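Itonstead gallery to show Babić etchings for the first time

By Eimear Keane
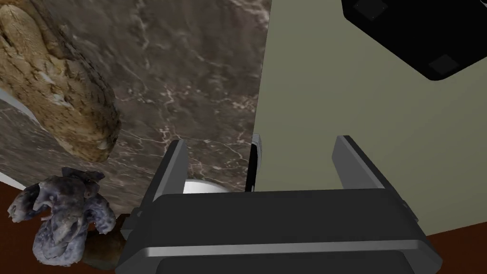 A collection of etchings and pastels by the street artist known as Babić goes on show at the Brerstead Gallery in Itonstead in November, most of it never seen in public before.

The artist worked in the town's market and docks for much of his life, selling small prints from a folding table for whatever people would pay. He kept no list of sales. When the contents of his studio were sorted after his death, they came to 831 sheets, many printed on both sides to save paper.

Pádraig Breathnach, who has chosen the works for the exhibition, said the early plates were the strongest. "He was trained as an engraver of shop signs and you can see it in the line," he said. "The pastels came later, when his eyes were getting worse - they are looser, and some of them are very large."

The show fills two rooms. The first holds the dock scenes and portraits of stallholders, and the second is given over to the night views of Skitiler Street, which Babić drew again and again over three winters. Three of the original copper plates will also be on display, along with his press.

A catalogue has been printed in an edition of 1000 and will be sold at the front desk. The gallery is closed on Tuesdays. Entry is free, but there is a small charge for the evening talks, which start at 7pm.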